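Courses > Public Administration > Reporting Government > Week 4 notes
4 min read
Print | E-mail

Reading a protection order (and the news about it)

Hi all – these are my notes from the session, tidied a little. Guilan Xia asked for the Alvarado material in writing, so it's in the middle.

When a minister changes jobs, the protection usually changes too, and I want you to get used to asking who decided that. There are normally two desks involved. One looks at the threat and writes an assessment, and the other has the officers and the cars and has to find the money! They don't always agree, and the paperwork tells you who won.
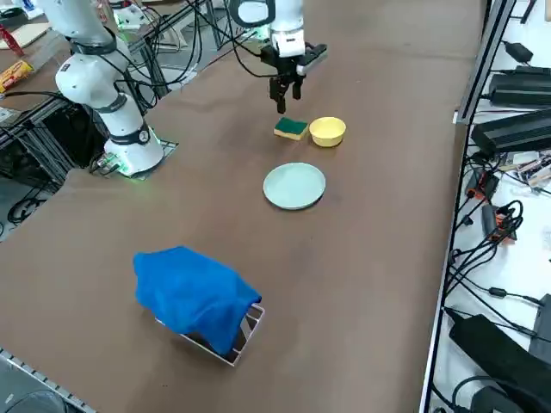 A threat level belongs to a person. A protection package very often belongs to a post. So if somebody moves from Fisheries to Interior, the package can grow overnight without a single new threat on file. Half of you wrote "after new threats" in the exercise, and the order we read says no such thing (go back and look at paragraph 2, it's short).

Now Alvarado. The city council there took over guard duty at the deputy mayor's house in June and budgeted 3850 a month for it. The first order covered the house only. The second added the route to work, and the local paper ran it as a "doubling" of security, which I love, but the number of officers on shift stayed exactly the same. Cuiping Pan spotted that before I did! 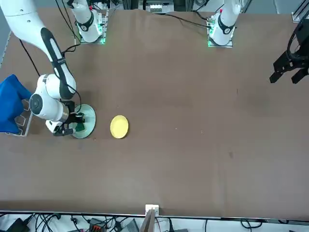
Category: Sources and attribution

"Officials said" is doing a lot of work in these stories. Sometimes the official can't be named for good reasons, fine, but you can still say which office they sit in. Police headquarters and the minister's own staff want different things from the same story.

Watch the verbs too. "Reviewed" means someone read a file. "Strengthened" could mean two extra officers or a new gate. If you can't find out which, write that you couldn't.

For next time, read the Stundum order and the Celville press release side by side and mark every claim that's in one and missing from the other. Keep it to a page. Yiran Yu has the spare copies, and if the scan of the second sheet is too faint, e-mail me and I'll send a better one.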